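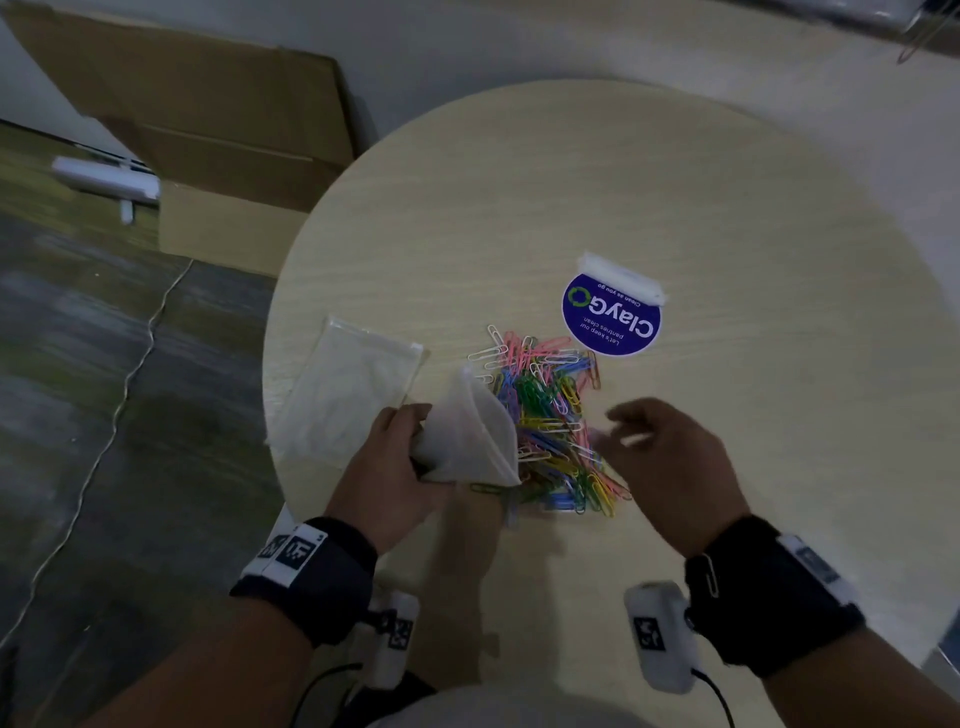 Unit 4: Small Parts Inventory
Instructor: Zewditu Habte

Reading before class: chapter 6, sections 1 to 3. Skip the part on bar codes, we do that in January.

Why small parts are hard to count
Low-cost items are rarely tracked one by one. A clerk takes a handful and no slip is written. Over a year the record and the shelf drift apart. In the Nollthorpe stockroom case, the record showed 2,555 packs of fasteners and the shelf count came to 2,179. Work out the gap as a share of the record before you read on.

Terms
Book count: what the record says you have.
Physical count: what is on the shelf.
Shrinkage: book count minus physical count, when the result is positive.
Reorder point: the stock level at which you place a new order.
Unit of issue: the amount handed out at one time. It can be a piece, a bag or a box.

Unit of issue
Pick one and keep it. If goods come in boxes of 500 and go out in bags of 100, write the record in bags. One box is then five bags. Most errors in last year's papers came from mixing the two.

Two-bin method
Stock is split between two bins. Staff draw from the front bin only. When it is empty, they send in the card and start on the back bin. The back bin must cover use during the supplier's lead time.

Homework
Problems 2, 3 and 7. For problem 7, use the Savalholm table and show your units on every line. Hand papers to Amanuel Gebremichael at the lab desk.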